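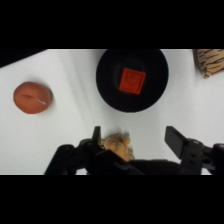
Small objects on a white table are a poor test of strength but a good test of memory. At Stinden, a group working with the hardware maker Van Rooij wanted to know how much of a pick-and-place policy survives when its training set is cut. The full set, called Gellum, holds 200 demonstrations of moving toys, blocks and fruit into a bowl.

The group trained the same network on 200, 64 and 28 of them, using wrist-camera video only. The smallest set failed in more than 43 percent of trials, mostly at the grasp – the fingers closed early on soft toys. The 64-demonstration policy came close to the full one once its clips had been picked by Asitz, a filter that scores each clip by how much the object's position differs from those already kept.

Random picks of the same size did worse. Bowl placement hardly changed across the three sets. Tests with a second gripper start in August.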